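Teleop notes, 18th August

The toy sorting set is at 111 episodes, all recorded by remote control on the Cukard arm. Target is 600 before I train anything. In July I was still moving the arm by hand for each demo, and the wrist readings were noisy enough that I threw most of those out.

Current task: pick one toy from the gray bin, bring it over to the stack of cube boxes, put it through a round hole. The bin stays crowded. Spiky balls are easy to grip from nearly any angle. Rope toys are slow, and I abort if the first grasp snags a neighbor.

Two settings changed this week. Leader arm scaling went from 1:1 to 2:1 near the boxes, and the gripper close command is now rate limited. Both are in the Plolow config under "fine". 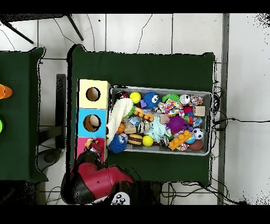
Should failed grasps stay in the training set?
Keep the ones where the operator recovers and finishes the task, and drop the ones that end in an abort. Recoveries give the policy examples of getting back from a bad state.

Episodes are trimmed to 2,000 steps. The longest so far was 2,352, mostly me hesitating over the lower box. I redid it.

Next is a second operator at Skundilbridge, same bin, same boxes, to see how much of my own timing has leaked into the data.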